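Lirerness Window Film: Frequently Asked Questions

Questions we get from homeowners, renters and building managers in Bevville and nearby. If yours isn't covered, call the office and ask for the film desk, extension 3286.

What does window film do?

Film is a thin sheet with adhesive on one side that goes on the inside of the glass. Depending on the type, it cuts down heat from the sun, glare, ultraviolet light, or all three. It does not stop drafts, and it will not fix a window that leaks or a seal that has failed.

Which types do you install?

We install clear UV film, neutral solar film in light, medium and dark, and frosted film for privacy. Most of what we put up is the Zendent neutral line. We no longer install mirrored film on homes. Too many associations in Bevville have rules against it, and we got tired of taking it down again.

Will film make my rooms dark?

The light grade is hard to notice after a day or so. The medium grade is noticeable when you compare a filmed pane with a bare one next to it. The dark grade does change the room, and we usually suggest it only for glass that faces west and has no shade at all. Ask for sample sheets before you decide. Tape them up and leave them there through one morning and one afternoon.

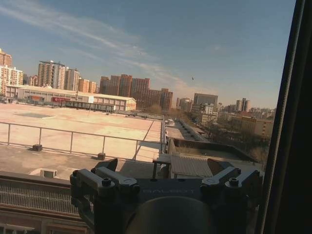
Does film change the color of the view?

Neutral film takes down all the colors by close to the same amount, so the view gets a little dimmer but keeps its look. Bronze and gray films shift the color more. The best time to judge a sample is a cloudless day with a long view, when the sky is blue higher up and goes pale and hazy down toward the horizon. A film with a tint to it will show in that pale part first. If the haze looks green or pink through the sample, try another one.

Will people be able to see in?

During the day, medium and dark film make it harder to see in from outside. At night, with your lights on, they don't. Any film that relies on the outside being brighter works this way. If you need privacy after dark, you need curtains, blinds or frosted film.

How much heat will it keep out?

It depends on the grade, the glass you already have, the direction it faces and how much of the wall is window. We can give you the rated figure for the film, but the rating is for the film on a standard piece of glass. It is not a promise about the temperature of your living room. Customers with large west windows and no awning notice the biggest change. Customers with small north windows often notice nothing, and we will tell you so before you spend the money.

Will I lose the warmth from the sun in winter?

Some of it, yes. Solar film works all year and can't be switched off in October. If you count on a south window to help heat a room, consider filming only the west side, or choose the light grade.

Does film stop my floors and furniture from fading?

It slows fading. Ultraviolet light is one cause, but visible light and heat also play a part, and so does the dye in the fabric. Film will not bring back color that is already gone. If you have a rug with a faded half, turn it before we come.
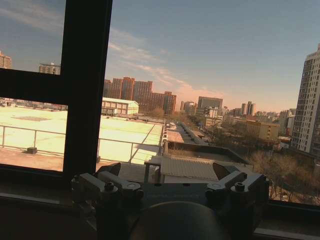

City skyline seen through a window, blue sky.

Can film go on double-pane windows?

Usually. Film makes the glass absorb more heat, and the wrong film on the wrong glass can cause a crack. We check the glass type at the estimate and use the film maker's chart to see what is allowed. If the chart says no, we won't install it, even if you offer to sign something. Windows that already have a low-E coating often need a different film or none.

Will film void my window warranty?

It can. Some window makers don't allow any film and some allow certain ones. Find your warranty paperwork and look for the word "film" or "applied coating." The Zendent warranty may cover glass failure if the maker's warranty is lost, but you have to register the job and keep the registration letter. We fill out the form. You mail it.

I rent. Can I have film put in?

Get written permission from your landlord first. We ask to see it. We also install static cling film, which has no adhesive and comes off clean, but it does less and the corners tend to lift in dry rooms.

I live in a condo. Do I need approval?

Most likely. Boards usually care about how the building looks from the street, so they tend to approve neutral film and turn down anything shiny or colored. The Yeoh Building has a list of approved grades posted with the manager. For other buildings, send us the rules and we will tell you which of our films fit them.

How long does an installation take?

A one-bedroom apartment takes most of a morning. A house with 20 windows of ordinary size takes a full day. French doors and windows with small panes take longer than their size suggests, as every pane is cut and trimmed on its own.

What do I need to do before you arrive?

Move furniture back so we have a clear path along the wall and room for a stepladder. Take down curtains and anything hanging on or near the glass, including suction hooks, stickers and loose cords. You do not need to wash the windows. We wash them again anyway, and household sprays can leave a film of their own that we then have to scrub off. Please keep pets in another room.

Is there a smell or a mess?

There is very little smell. We use water with a small amount of soap. Some of it runs down onto the sill, and we put down towels. Painted sills that are already peeling may lose a bit more paint. 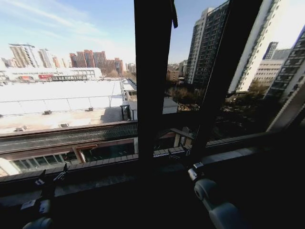

If your sills are bare wood or old plaster, tell us when you book and we will bring extra plastic sheeting. We wipe down before we leave and take all the scraps and backing with us.

Why does my new film look cloudy?

There is still water between the film and the glass. You may see haze, small bubbles or streaks for the first few weeks, and longer in cold or damp weather. Leave it alone. Pressing on a bubble can crease the film, and a crease does not come out. If anything is still there after 57 days, call us and we will come back and look at it without charge.

When can I clean the windows?

Wait until the cloudiness is gone. After that, use a soft cloth or a rubber squeegee with water and mild soap. Do not use ammonia, paper towels, scrub pads or razor blades on the filmed side. The outside of the glass can be cleaned as you always have.

Can I open the windows right away?

You can open casement windows the same day. For sliding windows that pass close to another pane, wait until the edges have set. The installer will tell you which ones to leave shut.

Will my blinds still fit?

Yes. Film is much thinner than a credit card. Leave a little air space between heavy blinds and the glass, as you should with or without film, so that heat doesn't build up between them on sunny afternoons.

Does film make glass safer?

Ordinary solar film may hold some pieces together if a pane breaks, but it isn't sold as safety film. Safety film is thicker, and some kinds are anchored to the frame. We don't install it. We can give you the name of a company that does.

How long does film last?

The neutral films we install carry a 12-year warranty on homes. Many last longer. Signs that film is finished include a purple color, peeling at the edges and bubbles that come back long after it has dried.

Can you remove old film?

Yes, and we charge by the hour for it. Some old film comes off in one sheet. Some comes off in strips the width of a finger, with the glue left behind. We can't tell which from a photo, so the estimate for removal is a range.

What does it cost?

Price depends on the film, the total area of glass and how hard it is to reach. Estimates are free inside Bevville city limits. We measure every pane ourselves, so please don't order from measurements you took with a tape. There is a minimum charge, and a single small bathroom window will usually fall under it. Many people put off that one window and add it to a larger job later.

Can I put film up myself?

You can. Hardware stores sell kits, and a small flat window is a fair place to start. Use more water than you think you need and buy extra film. Large panes are hard to do with fewer than two people.

How do I book?

Call or stop by the office. We schedule estimates Monday to Thursday and keep Friday for return visits. Spring fills up early. If you have a choice, late fall has the shortest wait, though drying will be slower.

What if I need to cancel?

Let us know by noon the day before. If the film has already been cut for your windows, the deposit is not returned.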